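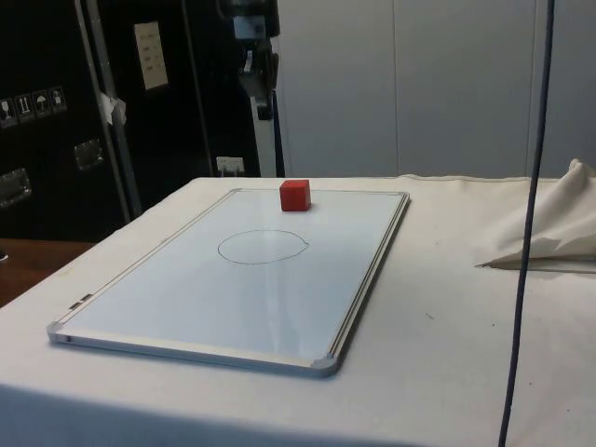 A Whiteboard Laid Flat

Readers of this page will recall that the Haworth room was refurnished in May. The wall was given over to shelving, and the whiteboard was moved to the table. It has remained there, and the arrangement is now considered permanent.

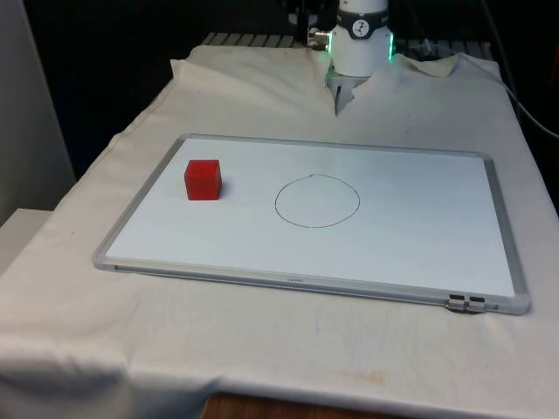 Drawing on a horizontal surface requires some adjustment of habit. The arm has no wall to lean toward, and a line is easily started in one place and closed in another. The black circle on the board, with its small overlapping tick where the stroke began and ended, is typical of a first attempt and perfectly adequate for use. Guides for placing objects need only be large enough and clearly visible. A cloth should be spread beneath the board before it is set down. Ours was purchased from Pusstead and has not been ironed.
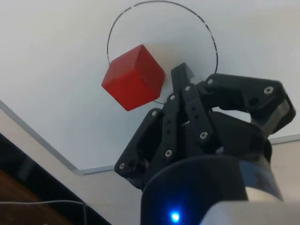

Magdolna Bíró wrote to ask whether a sheet of paper would serve equally well, and added that she had used one for years with wooden blocks and had never needed to wipe anything.

Paper is certainly acceptable for a single session. The board is preferred where the outline is to be redrawn often, in a different size or position.
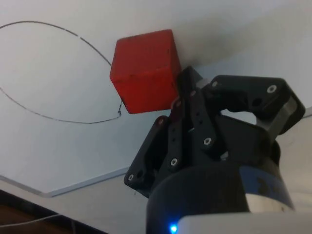 Marker should be removed at the end of each day with a dry cloth. Lines left over a long weekend required Prustix cleaner, of which one 700 ml bottle has been sufficient to date. A second bottle is on order.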